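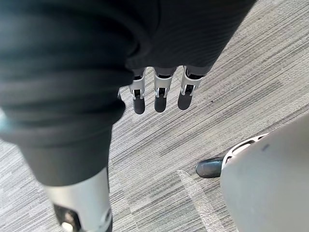 **Wanted: people who sleep badly and are tired of being sold things for it**

April 2018

We are looking for 61 adults to take part in a six-week home test of weighted blankets. If you already love yours, please don't apply. If you think the whole business is a fad, we would very much like to hear from you.

Stareo is a small testing group. We don't sell bedding and we don't take money from anyone who does. Our last trial looked at herbal sleep teas, and most of the tasters slept the same as before, apart from getting up more often in the night. We expect blankets to do a little better. We have been wrong before.

**What you would do**

- Keep a short paper diary every morning for six weeks. It takes a few minutes. Please don't fill in a week of it on the last night; Viera Holub reads them all and she can tell.
- Sleep under your own covers for three weeks, then under ours for three.
- Come in twice to our rooms on the second floor of the Elis building for a talk with Manee Onsri. The elevator is slow.

**Who can apply**

You should be between 19 and 69, sleep alone most nights, and have had trouble sleeping for at least three months. We can't take people with breathing problems, people who work night shifts, or anyone who is pregnant. Cats are fine. Large dogs that sleep on the bed are not.

**What you get**

$487, paid in two parts, the second after we have your diary. You don't get to keep the blanket. We won't promise better sleep, and you should be careful of any study that does.

You may drop out whenever you like and keep the first payment. Results will be printed whether or not they are dull, with names left out.

**How to apply**

Write to Jirayu Wattanapong at Stareo, care of the Elis front desk, with your age, a phone number and a few lines on what you have already tried and what it cost you. Calls to set up first visits go out in May.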